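Tresetti hand-held grippers: a long-term review, and one bad afternoon

I've been meaning to write up the Tresetti pair for months, and I kept putting it off because my opinion of them kept changing. We use ours for recording laundry work, mostly socks and baskets, so that a robot arm can learn from what our hands did.
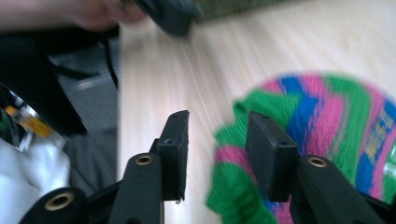
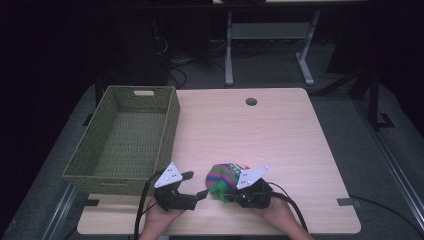 Striped fabric and black fingers, in both pictures.

Huenchumán, February 15, 2021

Let me start with the good, as there's plenty of it! The fingers open wide, the pads meet squarely, and the trigger is light enough that even I (small hands, grumpy thumbs) can work through a long session. Marama Whitcombe, who shares the bench with me, had the knack of it before her coffee was cold. The dotted plates wipe clean with a damp cloth, and I like that you can see straight down between the fingers to whatever you're picking up.

Now the trouble. At a little past 400 recordings, the right gripper began to stick closed. It wasn't every time, and it was never when I was watching for it, of course. You'd let go of the trigger and the pads would stay shut on the cloth for a moment, then spring open with a snap. I put it down to lint and brushed out the joints, and for a few days that seemed to help.

Then it closed on the side of my finger and stayed there. No real harm — a red mark and some language I won't repeat — but there is no quick release anywhere on the tool, and with a gripper in each hand you have nothing free to pry with. Tane Ngata had to come over and undo the finger screw while I stood there feeling silly. I'd call that a safety matter, even on something this small.

The worse surprise came later, when we checked the files. The tool had been logging "open" from the trigger while the pads were still shut, so a good many drops were recorded at the wrong moment. We threw out 70 of them. Had they gone to the arm, it would have learned to let go early.

I wrote to the seller, and Raelene Whitelaw answered the same day, which I appreciated. She sent a stiffer return spring, and it's been fine since, though I still test both sides before every session, and I'd suggest you do the same. The manual says to replace the spring at 1,000 cycles. I'd do it at 500.

Would I buy them again? Yes, I think so, with the stiffer spring fitted from the start. I do wish they'd add a release lever.

Related reviews
Pistum bench clamp, second version
Etevska cable sleeves after a year of use
Finger pads compared: soft, ribbed and flat
Reader letters, July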